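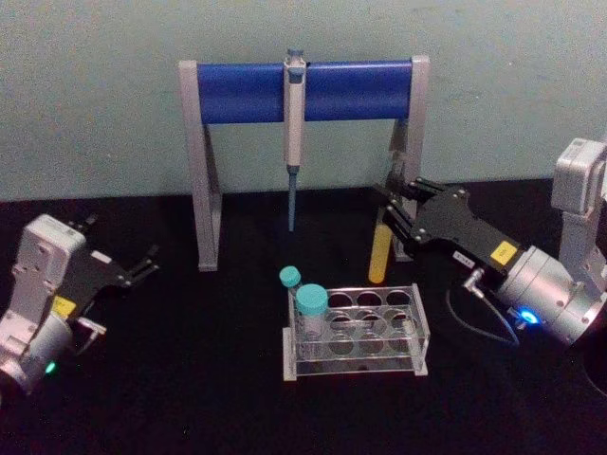 How often does a pipette need to have its calibration checked if it's only used by a small hobby group?

Maricruz Jaramillo
Once a year is plenty for a group that meets now and then, and twice a year if you're pouring agar or measuring out feed for cultures most weekends. We do ours every March before the water testing season gets going on the creek. You don't need to send it away the first time, either. If you can borrow a decent balance (ours reads to a tenth of a milligram and belongs to the high school), you can do a perfectly good check at the kitchen table. Let your distilled water sit in the room overnight so everything is the same temperature. Set the pipette to 1000 microlitres, wet the tip a few times, then dispense into a little cup on the balance and write down the weight. Do that ten times and take the average. You're hoping for very close to one gram, a hair under at normal room temperature, and I'd start to worry if the average was out by more than 5 milligrams. Then do the whole thing again at a low setting, as that's where a tired seal tends to show up first. Put the kettle on, it takes longer than you'd think!

Pinto
what she said. also check the tips fit properly, cheap ones leak. I threw out a whole bag of 127 last year

Sultosis
I'm a bit late but wanted to add something on the servicing side, having looked after the gear for our pond life club for 19 years now (goodness). If your numbers are off, try a clean and a new seal before you pay anyone. Wipe the piston down, put on the tiniest smear of the grease the maker recommends, and run the test again. Ours came back into line twice that way. When it finally didn't, we mailed it to a small shop in Grernano and it was home again in under three weeks with a nice certificate. Please do store it upright too, and keep a little notebook with the dates and the averages. I've gone back to mine more often than I ever expected to, and the newer members like seeing the old entries.

Print this page | E-mail to a friend

Postari uses cookies to remember your favourite topics. OK

Contact us | © Postari Community Help | Back to top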